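Workshop notebook: sourdough bun trials, deck oven

21st November

Print this entry | E-mail this entry

Carried on with the bun dough from the last batch. Same flour (Harms strong white, new sack), same starter, but the water cut back a little because the last lot spread too far on the tray. Base mix was 1000 g flour, 20 g salt, starter at a fifth of flour weight. Mixed by hand until it came together, left it alone for half an hour, then added the salt. It felt tight at first and loosened up after the second fold.

The proofing cabinet is still reading high. I set it by the old glass thermometer and ignored the display. If anyone else uses it this month, do the same and leave the knob where the tape mark is. The Civmont probe would settle the matter but the battery cover is missing again.

Bulk went longer than planned. The dough looked slow through the morning and then moved quickly in the last hour, same as it did in the Fovia flour trial. I would rather catch it a bit earlier next time. When I turned it out there were large bubbles along one side and the surface was tacky, so I used more bench flour than I like. Some of that ended up folded inside, and I expect dry streaks in the crumb of at least a few.

Total dough came to 1718 g after scraping the bowl. Shaped by cupping against an unfloured patch of bench. The first ones came out lopsided and I reshaped them after a short rest. Second proof under a cloth, no oil. The cloth stuck to two of them and tore the skin.

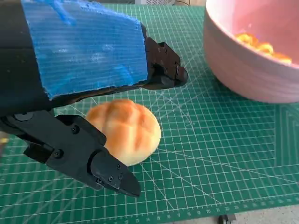
Round bun on the mat.

Oven was set to the usual mark with the stone on the lower shelf. I put the steam tray in late, so the first tray had very little steam. Those came out duller and split at the side. The second tray had steam from the start and opened more evenly, though the bottoms took too much color. Next time move the stone up one position and leave everything else alone, otherwise we won't know which change did what.

Cut one from each tray once cool. Crumb on the first was close, a bit gummy near the base. The second was better, with one dry streak, as expected. Flavor is mild. I still think the Pruvholm rye starter gave a better crust, but it makes the dough hard to handle at this size and it needs feeding more often than we are here.

To do:
Find the battery cover or tape the probe shut.
Wash the cloths without softener.
Weigh the bench flour before and after shaping.
Try a batch with an overnight stay in the cold room, same recipe, 3 trays.
Move the open sack off the floor.

The scale drifted again at the end of the session. It showed 484 g for a piece I had already weighed at 480. Zeroed it and it came back, but check it before starting anything small.

Filed under: Notebook, Baking trials, Dough

Recent entries
Cleaning the deck oven stone
Fovia flour, second sack
Rye starter feeding times
Cabinet temperature, again
Pan loaves with less salt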